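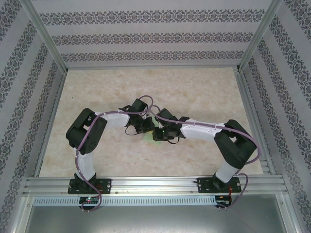
Les câbles, chez moi, c'est une vieille guerre. J'en ai sous le bureau, derrière la télé, dans le cellier, sur l'établi, et pendant des années ma méthode a consisté à tout pousser du pied vers le mur en espérant que ça se range tout seul. J'ai fini par m'y mettre un jour de pluie, et depuis je regarde partout comment les autres font passer leurs fils. Le câble violet clipsé le long du dessus de la pièce blanche, à gauche, c'est exactement ce que j'essaie d'obtenir à la maison : le fil suit son support et il ne se balade pas dans le vide. Une couleur vive, en plus, ça se repère tout de suite quand on cherche qui va où ! Voilà donc mes petites habitudes, dans le désordre, testées dans un appartement où on se prend encore les pieds dans le chargeur de temps en temps.

Tout débrancher d'abord

Oui, tout. La box aussi, tant pis pour la série. Je sors les fils un par un, je les pose par terre bien à plat et je regarde à quoi ils servent. La première fois, j'ai trouvé le cordon d'une imprimante partie à la déchetterie depuis longtemps, et il était toujours branché. Avant de retirer quoi que ce soit derrière la télé, je prends une photo des prises avec mon téléphone (ça m'a sauvé plus d'une fois, surtout avec les fiches qui se ressemblent toutes).

Profitez-en pour dépoussiérer. Un chiffon sec suffit sur les câbles débranchés. S'ils collent, un chiffon à peine humide avec une goutte de liquide vaisselle, on essuie, on laisse bien sécher et on rebranche plus tard. Jamais de produit à vitres en spray sur une multiprise, hein. Et un câble dont la gaine est fendue, on ne le rafistole pas au scotch : poubelle électrique.

Étiqueter, même moche

J'ai eu ma période étiqueteuse, avec les jolis rubans noirs. Ça se décolle. Maintenant je prends du ruban de masquage, j'en plie un bout en drapeau à deux doigts de la fiche et j'écris au feutre fin : LAMPE, BOX, ENCEINTE. Pour les câbles que je débranche souvent, je mets le drapeau aux deux bouts. Les attaches de sachets de pain marchent aussi, les petites plaques en plastique, il y a juste la place d'écrire un mot court.

Pour les chargeurs, je fonctionne à la couleur. Un anneau de vernis à ongles sur la fiche, un autre sur l'appareil, et c'est fini les essais à l'aveugle. Le vernis tient très bien, à condition d'attendre qu'il soit sec (je dis ça pour la nappe).

Attacher sans étrangler

Les colliers en plastique qu'on coupe à la pince, j'en ai acheté un sac entier et je m'en sers très peu. Une fois serrés, il faut les couper pour ajouter un fil, et on entaille facilement la gaine. Je préfère la bande auto-agrippante au rouleau. J'en découpe des morceaux de 22 centimètres pour les gros paquets, et je les recoupe en deux pour les chargeurs. Le rouleau que j'ai en ce moment vient de chez Trusby, il est un peu raide au début, il s'assouplit.

On doit pouvoir glisser un doigt sous l'attache. Et quand le fil passe à un endroit qui bouge, genre lampe articulée ou bureau qui monte et descend, laissez du mou ! J'ai arraché une prise casque en relevant mon écran, le bruit m'est resté. Pour une lampe à bras, je garde une boucle souple à chaque pliure et je fixe le fil seulement sur les parties droites. Ensuite je bouge la lampe dans tous les sens, jusqu'au bout, pour voir si ça tire quelque part.

Les clips adhésifs

Le grand classique qui tombe au bout d'une semaine. Le mien tient depuis que je fais les choses dans l'ordre : je dégraisse à l'alcool ménager, je laisse sécher, je colle, j'appuie 30 secondes avec le pouce et je ne mets le câble que le lendemain. Sur du bois verni, aucun souci. Sur un mur peint, je me méfie, la peinture peut venir avec. Sous le plateau de mon bureau, j'ai mis 6 clips et c'est largement assez pour un écran, une lampe et un clavier.

Si le bureau est en bois brut, prenez des petits cavaliers à visser. L'adhésif sur le bois brut, j'ai essayé trois fois, par entêtement.

La multiprise en l'air

C'est ce qui a le plus changé ma vie de passeuse d'aspirateur. J'ai vissé la multiprise sous le bureau, et depuis, au sol, il n'y a plus qu'un seul fil qui part vers le mur. La plupart ont deux trous au dos. Pour reporter leur position, je pose une bande de ruban de masquage au dos, je perce les trous au crayon, je décolle la bande, je la recolle sous le plateau et je visse à travers. Vérifiez la longueur des vis avant, un plateau de bureau c'est vite traversé. La multiprise est débranchée pendant tout ce temps, évidemment.

J'évite en revanche les boîtes cache-câbles toutes fermées quand il y a beaucoup de transformateurs dedans. Ça chauffe là-dedans. J'en ai une de la marque Brellum, en bambou, très jolie, qui sert aujourd'hui à ranger les sachets de graines. Et on ne branche pas une multiprise sur une autre, même pour les guirlandes, même juste pour une soirée.

La rallonge du jardin

Celle-là mérite son paragraphe. Je l'enroulais autour du coude comme tout le monde et elle vrillait à mort. Maintenant je fais une boucle à l'endroit, une boucle à l'envers, et elle se déroule d'un coup sans nœud. Il faut s'entraîner un peu, j'ai pesté tout un mois de juillet. Autre chose : si votre rallonge est sur enrouleur, déroulez-la entièrement avant d'y brancher une tondeuse ou un nettoyeur, sinon elle peut chauffer sérieusement.

Je la suspends à un gros crochet dans le cellier, avec une sangle. Par terre, elle prenait l'humidité et les araignées adoraient.

Le tiroir des câbles orphelins

On en a tous un. Le mien débordait, alors je garde un exemplaire de chaque type, deux pour ceux qui lâchent souvent, et le reste part au bac de collecte du supermarché. Chaque câble est roulé à plat dans un rouleau de papier toilette vide, debout dans une boîte à chaussures. C'est laid, ça coûte zéro euro et on voit tout d'un seul coup d'œil. Pour les très fins, les écouteurs par exemple, une pince à linge en bois fait l'affaire : on coince la fiche, on enroule, on coince l'autre bout.

Mise à jour du 29 mars : on m'a demandé comment je fais avec le chat qui mordille. J'ai passé les fils accessibles dans une gaine tressée fendue, celle qu'on ouvre sur la longueur, et je débranche les chargeurs dès que j'ai fini. Les zestes de citron, chez nous, il s'en fiche complètement. Si vous avez mieux, les commentaires sont ouverts juste en dessous.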